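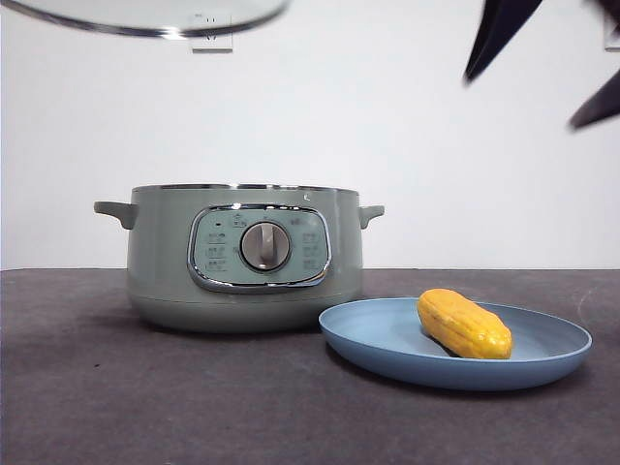 A reader in Tilby wrote in last month to ask whether a small electric pot could really take the place of a stove, and went on to say that every article on the subject seemed to be written by someone with a full kitchen in the next room. Fair point! So I went looking for a cook without one, and found her two floors up in the Branda building in Tramden, in a single room with a sink, a window and one good table.

She asked me to leave her name out (her landlord is fine with the cooking, her sister is not fine with being quoted by extension), but she was happy to talk for most of an afternoon, and she fed me twice while she did it.

"I moved in with a kettle and a toaster and a very bad attitude," she told me. "I thought, okay, this is sandwiches until spring." The pot came in October. She found it secondhand, paid 50 dollars for it, and carried it home on the bus in her lap. The first thing she made was rice, and the rice was terrible. "Gluey on the bottom and hard on top. I ate it anyway. I put an egg on it."

She has a lot to say about pots with a dial on the front, and most of it is affection. She likes a knob she can turn with a wet hand. She likes a wide, low pot better than a tall one, and she got quite worked up explaining why: onions need floor space. "In a tall pot they pile up and steam each other. You want them lying down! You want every one of them touching metal." She softens hers slowly with a spoonful of oil and a pinch of salt, and she won't add anything else until they smell sweet. I timed nothing and just sniffed along with her, and she's right, there is a moment when the whole room changes.

What about corn, I asked. I'd been told she was the person to ask about corn.

"Oh, corn," she said, and pulled her chair in. "People boil it to death. They put it in and go watch TV." Her way is to bring a couple of inches of water up to a simmer, lay the ears in on their sides, put a lid on and turn them once. Fresh ears get about as long as it takes to set out the plates and find the butter. If they've been in the fridge a few days she gives them longer and adds a splash of milk to the water, a trick from her grandmother that she refuses to defend. "Maybe it does nothing. I'm not going to stop."

If the ears are too long for the pot she snaps them in half over the edge of the sink. She keeps the bare cobs, too. They go back in the water with an onion skin and a bay leaf, and by evening there's a pale gold broth that she uses for soup, for beans, and for the rice that (I'm happy to report) is no longer terrible.

The chowder she gave me was made that way, with potatoes cut small and a little smoked paprika, and I've thought about it every day since. She mashes some of the potato against the side of the pot with a wooden spoon to thicken it. There's no flour in it at all. She reads the paprika recipe off a card from the Mthembu market, the spice shop on the corner, where they tuck one in with every bag. She has 72 of these cards now, in a shoebox, and has cooked from maybe half.

I asked whether she keeps track of anything else. She laughed and got out a notebook. When she moved in she was spending 165 dollars a month on takeout, and she wrote it down because she was ashamed of it. She doesn't write the total anymore. The notebook has turned into a list of soups.

"The cleaning is the part I'd warn people about," she said. You have one pot, so you can't leave it soaking and move on to the next thing. She wipes it out while it's still a little warm, with a soft sponge and hardly any soap, and she's strict about keeping water away from the controls. Unplug it first, every time. The burned rice of that first night came off with baking soda and patience.

She eats at the same table where she cooks, and she likes that more than she expected. A plain plate, something hot, the pot close enough to reach for seconds without standing up. Friends come over now, two at a time, which is all the chairs she has. One of them sits on the bed.

The building's other tenants have started asking her things in the hallway. Can you do pasta in it? (Yes, break it if you have to.) Can you do eggs? (Yes.) A cake? She's tried a cake twice. The first was raw in the middle and the second was, in her words, "a very good pudding," and she served it with cream and called it that.

I asked if she'd go back to a regular stove when she moves. She looked over at the pot for a second.

"I'd take both," she said. "But I'd do the onions in this one."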